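3.2 Storage beside the bed

Bedside storage was the part of the home that participants in Ankrah found hardest to describe. In the diaries, 'the drawer' could mean a place for medicines, letters or things that had no other home. Hájek's earlier coding scheme treated these as one category – we split them into four. Of the 559 diary entries coded, most that mentioned a bedside drawer also mentioned looking for something at night. Furniture placement mattered as well, particularly in smaller bedrooms (Figure 2).

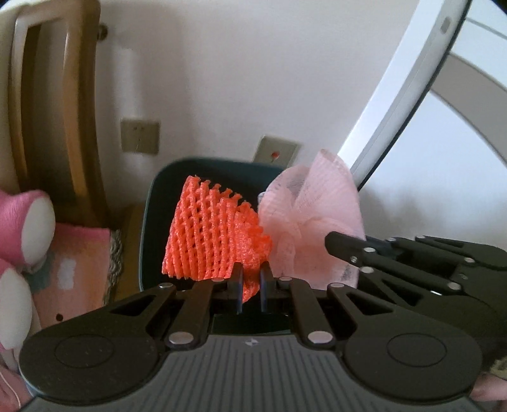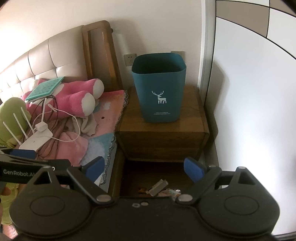
Figure 2. The second view shows a wooden nightstand between a bed and a white wardrobe, with its drawer open.

Older participants tended to keep the same arrangement after moving house. Two had recreated it in a spare room. We return to this in Section 4, where the February interviews are discussed.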